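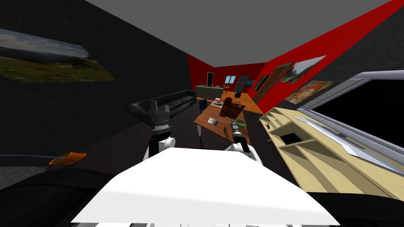 Section 4. Recording demonstrations by remote control

Teleoperation in Zorkton uses the same control path for the simulator and for the physical unit. An operator who can record a clean episode in simulation needs no further training on the controls before moving to hardware. The procedure in this section uses the living room scene and the bowl task, in which the right arm starts with its gripper just in front of the green bowl on the table and the left arm is held clear with its gripper pointing up. Other scenes are recorded in the same way, but the start pose must be loaded separately (see 4.4).

4.1 Before you begin

Check the following:

Zorkton is installed and the license is active.
Both Kidance hand controllers are charged and paired.
The scene file has finished loading and the status line reads READY.
At least 15 GB of free space is available on the recording drive.

CAUTION: Confirm that the output selector is set to SIM. If it is set to UNIT, the physical arms will follow the hand controllers as soon as the clutch is pressed.

4.2 Aligning the controllers

1. Stand or sit facing the display. Do not change position after step 3.

2. Hold one controller in each hand, with the trigger under the index finger.

3. Press and hold both clutch buttons for two seconds. The status line changes from READY to ALIGNED.

4. Move the right controller forward a short distance. The right arm should move forward over the table. If it moves sideways, release the clutch and repeat step 3.

5. Squeeze and release each trigger. The matching gripper closes and opens.

NOTE: The two grippers are different models. The left is multi-fingered and the right is slim. Trigger travel is scaled separately for each, so the same squeeze does not produce the same opening.

4.3 Recording an episode

1. Select Task, then Bowl, Right Hand.

2. Press RECORD. Wait for the tone before moving.

3. Lower the right gripper until one finger is inside the rim of the bowl and the other is outside.

4. Close the trigger slowly. Stop when the grip indicator turns solid.

5. Lift the bowl clear of the table, move it to the target marker and lower it. Open the trigger only after the bowl is resting on the table.

6. Return the right arm to its start pose and press RECORD again to stop.

7. Select KEEP or DISCARD. Discarded episodes cannot be recovered.

Keep the motion continuous. Long pauses are stored as part of the demonstration and are likely to be repeated by the trained policy. If you need to rest, discard the episode and start over.

NOTE: An episode ends automatically after 2,000 control steps. A practiced operator completes the bowl task in nearly 1,000.

CAUTION: Do not release the clutch while the bowl is gripped. The arm holds its last position, but the alignment offset is lost and the next movement may be abrupt.

4.4 Changing the start pose

1. Stop any recording in progress.

2. Open Scene, then Poses, and choose a pose file. Poses made in the Bech editor must be exported in version 2 format.

3. Select APPLY. Both arms move to the new pose.

4. Repeat the alignment in 4.2.

4.5 Error codes

E-71: Controller tracking lost. Bring both controllers back into view of the Stendex base station and realign. Discard the current episode.

E-74: Joint limit reached. Move the controller back toward your body until the warning clears. The episode can be kept.

E-80: Recording drive full. The current episode is not saved.

Revised 24 May 2019. For merging episodes and exporting them for training, see Section 5.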